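Please Stop Showing Me the Whole Movie in the Trailer

I skipped the trailer for The Dela Peña Sisters on purpose, and I'm so glad I did. 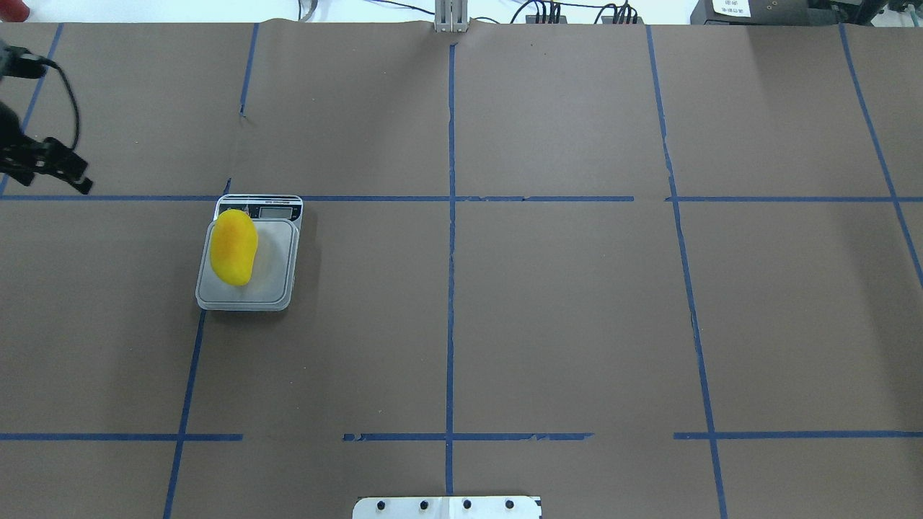 Jovita Orozco wrote in after my last column to tell me I'm being a snob. Trailers are half the fun of going out, she says, and if a movie can be ruined by two and a half minutes of clips then it wasn't much of a movie to start with. She also says she always reads the last page of a novel first, so we may never agree on anything.

I get where she's coming from, though. I used to love trailers! I'd make my poor sister get to the theater early so we wouldn't miss a single one, and we'd whisper yes or no after each (she said no to everything with subtitles, and now she watches nothing else). A good trailer back then gave you a mood, a face, maybe one great line, and sent you off wondering.

Now look at what they did with Dusport. The movie is a slow, creepy thing about a ferry town in winter, and for most of its running time you really don't know whether the brother is alive. The trailer shows you the brother. He's standing on the dock, in daylight, talking! I sat there for over an hour waiting for that dock to turn up, and when it did I felt nothing at all except a little hungry.

I know why the studios do it. Tickets cost a lot, babysitters cost more, and people want to be sure before they leave the couch. Fine. But comedies get it worst of all – every joke that works is in the ad, and by opening night you've heard the funniest one 46 times and the crowd just kind of breathes out through its nose.

So back in May I gave them up. I show up five minutes late, I mute the ads at home, and I've asked Amado Lumbao to stop texting me links, which he has mostly done. The Dela Peña Sisters was my first real test. All I knew was the title and that Lilibeth Tiongson liked it. I thought I was getting a family drama about a restaurant. Then the second half starts, and – well, I'm not going to do to you what the Dusport people did to me. I gasped out loud and the man next to me dropped his candy.

I went home and watched the trailer afterward, out of curiosity. The twist is in there at the one-minute mark, with a drum hit on it.

Go see it this weekend if it's playing near you, and get your popcorn during the ads.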